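Zulmont Studio B: Pre-Shoot Inspection Checklist, Adult Productions
Revision 7
Inspection date: 02/12/2018
Production company: Kendum
Result: passed with open items

Section A. Performer records
A1. Government photo ID sighted and copied for each performer. OK
A2. Age record filed under legal name and all stage names. OK
A3. Test results inside the valid period on the day of the shoot. OK
A4. Signed consent form lists the agreed content and limits. OK
A5. Copy of the form given to the performer before wardrobe. Open
Note on A5: copies were in the office and had not been handed out. Release them at check-in. 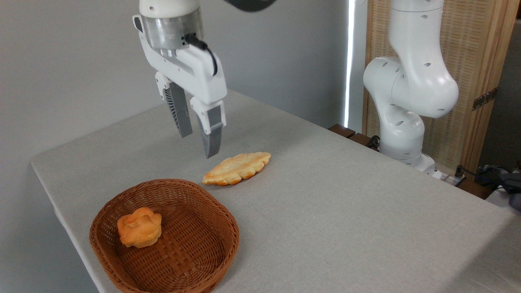
Comment from Morsy: A5 was open on our last inspection as well. Can the form be sent with the call sheet so performers can read it the night before? Ours arrive early and have nowhere to sit and go through it.

Reply from Zulmont office: Accepted. The form goes out with the call sheet from the next revision. The signature is still taken on site with ID in hand.

Section B. Set and electrical
B1. Main breaker panel clear and labeled. OK
B2. Light stands sandbagged, safety cables fitted on overhead fixtures. OK
B3. Cable runs taped or covered at walkways. Open
B4. Total lamp load on circuit 8 at or below limit. Measured 1775 W. OK
B5. Bed frame and furniture checked for loose fasteners and sharp edges. OK
B6. Fire exits unlocked from inside. OK
Note on B3: the run from the dimmer to the dressing room door needs a ramp. Tape alone does not hold on that floor.

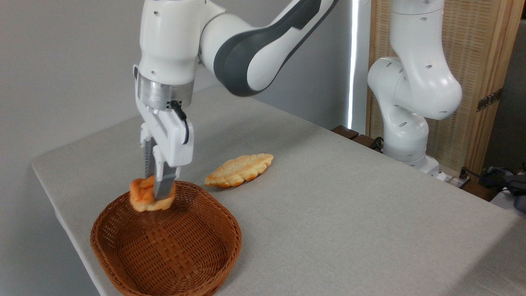
Lakia asked whether B4 should be measured again when the makeup lights are added, as they share the circuit on some layouts. It should. Measure with everything switched on, and write the figure on the sheet.

Section C. Hygiene and welfare
C1. Clean linens and towels, sealed until use. OK
C2. Surfaces wiped down between scenes, time logged. OK
C3. Private changing area with a working lock. OK
C4. Room heater guard in place. OK
C5. First aid kit complete and in date. Open
C6. Stop procedure read aloud to cast and crew. OK
Note on C5: burn dressings expired. Replace before call time.

Open items: A5, B3, C5. Keep this sheet in binder 16 with the call sheet.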